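Reusing detergent jugs for the shop, anyone else?

fbakhtiari
Got a pile of big white laundry jugs from my sister. Want to use them in the garage, screws and rags mostly, maybe one as a watering can. Do you cut the top off or leave the neck on? Also how do you get the soap smell out, I rinsed one like 25 times and it still foams.

Usuteo
Cut the top off. Neck is useless, you cant get your hand in. Hot water and vinegar, leave overnight, done.

Alfie Yeoman
Disagree on the neck. The neck and cap are the strongest part of the whole jug, way thicker than the walls. I keep mine whole and hang them cap up. Look at the base on this kind before you drill anything tho.
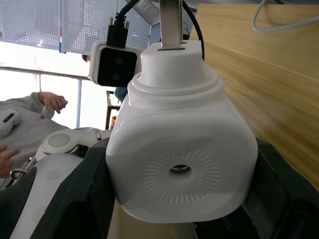 Base of the jug, ridges run out from a small hole in the middle

Those ridges stiffen the bottom. Drill between them, small bit, go slow. Posted the same thing back in December and someone still cracked theirs.

Nindia79
that was me lol. used a spade bit

Usuteo
Still say cut it. A hanging jug with a skinny neck holds what exactly? 40 screws and you have to shake them out

Alfie Yeoman
String. Twine. Feeds out the bottom hole, no tangles. Had 300 ft of it in one all summer.

fbakhtiari
ok the twine thing is smart. Will do one of each - cut one for rags, leave one whole. Vinegar is soaking now, smells worse than teh soap did

Nindia79
rinse it outside. and file the cut edge, its sharp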